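Pesquisar publicações
Buscar
Pesquisas recentes

Passei março inteiro indo de bicicleta para o trabalho, ida e volta. Vou juntar aqui o que anotei, porque bastante gente perguntou da rota e do custo.

São 11 km de casa até o escritório da Temard. De ônibus eu gastava R$ 282 por mês. Esse valor agora é zero, mas a conta completa é menos bonita, já chego nela.

A bicicleta é uma Derneck usada, comprada da Jeanine Verbruggen, que estava de mudança. Quadro bom, selim ruim. Troquei o selim na primeira semana e não me arrependo.

Gasto até agora, somando bicicleta, selim, capacete, duas luzes, paralamas e um cadeado decente: R$ 2.578. Só de ônibus economizado, levo mais de nove meses para empatar. Quem disser que se paga em dois meses não pôs o cadeado na planilha.

Tempo: 53 minutos no primeiro dia, com uma parada para entender o mapa. De ônibus eu levava mais que isso quando chovia.

O problema que eu não tinha previsto era roupa. Chego suado, não tem jeito. Levo a camisa enrolada (dobrada amassa mais) e deixo um par de sapatos no trabalho. Armário com chave resolve metade da vida de quem pedala.
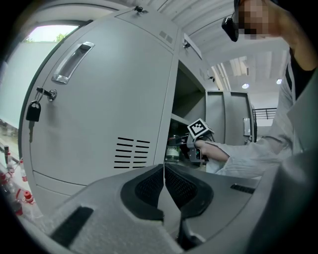
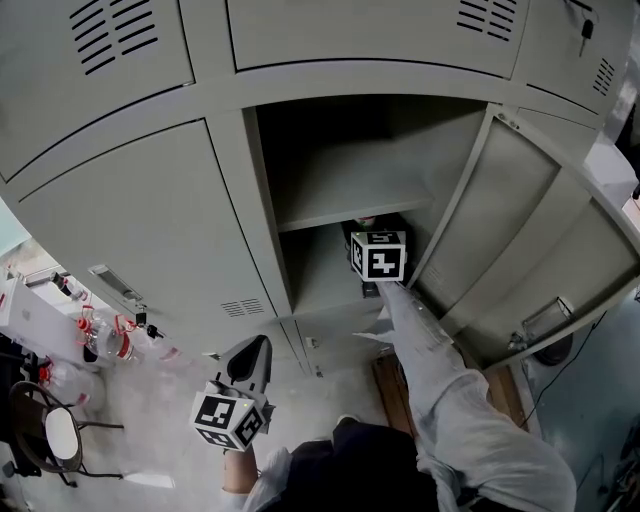 Sobre a rota: evitem a avenida. O caminho pela beira do canal é mais longo, mas tem um cruzamento só e quase nenhum caminhão. De manhã cedo, antes das 7h, dá para ir sem parar.

Ponto ruim do canal: o trecho de paralelepípedo perto da antiga oficina Van Rooij. Com pneu fino é sofrido. Baixei um pouco a pressão e melhorou.

Chuva: peguei cinco dias. Capa de corpo inteiro esquenta demais, fiquei só com a jaqueta e uma calça reserva na mochila. Paralama traseiro comprido é obrigatório — o curto é enfeite.

A Riet Van Rooij perguntou se compensa fazer revisão em loja. Para freio e centragem de roda, eu pago. Corrente e câmara de ar faço em casa, com vídeo e paciência.

Furos no mês: dois, ambos no pneu de trás. Passei a levar uma câmara de reserva e duas espátulas. Remendo na rua, só se a câmara reserva furar também.

Em abril continuo. Falta achar uma luz dianteira melhor, a minha descarrega antes de eu chegar em casa. Se alguém usa uma boa com bateria removível, me diz o modelo.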